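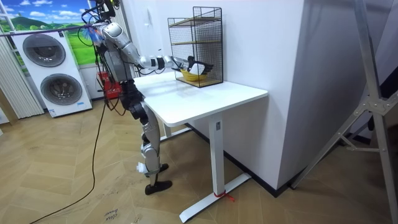 Wire shelves, white desk, yellow bowl.

When I call Ingeborg Thiele it is a little before eight in the morning, and she has already been on the phone with a hay farmer. He wanted to know when he could have his gate back. She promised him noon, and then she called him again to say two o'clock, and she tells me all this before I have managed to ask her a single thing.

Thiele plans temporary roads and walkways for Flamitz, the event flooring company, and she has been doing it for nine seasons now. If you have ever pushed a stroller across a fairground after a night of rain and wondered why you weren't up to your ankles, there was probably somebody like her behind it. We talked mostly about the Benley harvest show, which she had just finished taking apart, and which she is clearly very fond of even though it gave her a hard October.

"Benley is a bowl," she says. "You've got the road up top and the show down at the bottom, and every drop of rain in the county wants to be where the food trucks are. I love that site, I really do, but I have never once slept well the night before load-in."

The plan this time called for 174 aluminum panels, laid in one long run from the upper gate down to the main stage, with a turnaround for trucks behind the livestock tent. The panels lock together at the ends and take the weight of a loaded semi. Laying them on a slope is slower than laying them on the flat, she explains, and you start at the bottom and work up so that each panel leans on the one before it.

"People think we just roll it out like carpet. I had a very nice man from the parking crew ask me if we could do it during his lunch. I said sweetheart, what are you having for lunch?"

Her crew chief on the job was Gediminas Venckus, and she brings him up so often that I finally ask about him. They met on a horse show years back, when she was new and he was driving the forklift, and she says he can look at a field and tell her where it will give way. At Benley he walked the slope with her and didn't like the look of a low spot halfway down. They moved the route to the east side of it, and that added 300 feet of walkway matting for the people on foot, who otherwise would have been sharing the road with the trucks.

"That's money, of course, so then I had to go and see Wolfram," she says. Wolfram Harms runs the show and has a reputation for reading every line of a quote. "He had his glasses on the end of his nose. He went down the page with a pencil and stopped at the matting, and I thought, well, here we go. And he said, 'Will my mother be able to walk on it?' I said yes, she will. He signed it. I met his mother on opening day, by the way. She had on white shoes!"

I wanted to hear about the grass too, because that is the part most landowners worry over. Thiele is frank that there is no floor that leaves a field exactly as it was. The longer the panels stay down, the paler the grass gets, and on clay you can see the lines for weeks. Her own rule is to lift the trucks' turnaround first, before the pretty parts, as it takes the worst beating and needs the air. After that it's a light raking, seed where it's bare, and keeping everybody off it, sheep included.

"The sheep are the hardest," she says. "You can put up a sign for people."

She keeps a notebook for each site, on paper, with a sketch of the gates and notes on who has the key. The Benley one is on its second cover. There's a page in it about the drain by the cider stand that she copied from Hildegard Eichhorn, who planned the show's layout before she retired, and Thiele still calls her when something puzzles her. "Hildegard will say, 'Did you look under the hedge?' And I'll say no. And then I go and look under the hedge, and there's the pipe."

Next up is a smaller job, a wedding in an orchard, all walkway and no trucks. She sounds almost let down about that. But she has already been out to see it, twice, and has opinions on the pear trees.

Before we hang up I ask what she would tell somebody planning a first outdoor show, and she thinks about it for quite a while.

"Go and stand in the field when it's raining," she says. "Bring a thermos. Stay longer than you want to. And find out who owns the gate, because I've got to go now and call mine."

Sign up for our newsletter and get new interviews in your inbox every month. You can unsubscribe at any time. By signing up you agree to our privacy policy.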